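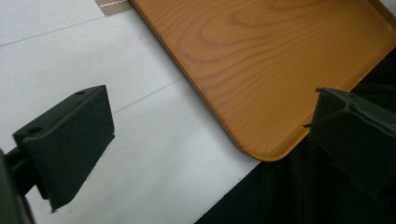
**Figure 4.** A tray with wood grain on a light gray surface, between two dark green gripper fingers.

## 4.2 Cancellation path and refund requests

We compared two versions of the account page of Wokico, a paid service for storing recipes. In the first version, the subscriber finds the cancel button under "Billing", then "Plan", then "Manage plan". In the second version, the button stands directly on the account page, next to the date of the next payment. Both versions were shown for six weeks, beginning in June, to subscribers who had paid on the website. Those who had paid through an app store were left out of the study, as their renewals are handled by the store and we had no access to these records.

The sample had some 900 subscribers. During the study, 90 of them wrote to the support desk to ask for a refund after a renewal. The messages were read and coded by L. Leitão and A. Abreu separately, with the coding sheet of Pacheco (see Section 3.1). Where the two codes were different, the message was discussed until both coders agreed.

The most frequent reason in both groups was that the subscriber had removed the app from the phone and believed that the subscription had ended with it. The place of the button does not seem to help with this mistake, because these persons never opened the account page. A second reason, that the subscriber looked for the button and did not find it, was given almost only in the first group.

We must mention one limit of the data. The reminder e-mail sent before each renewal was changed by the company while the study was running, and the new text contains a direct link to the plan settings. We could not separate the effect of this link from the effect of the new page. The reminder is treated again in Section 5.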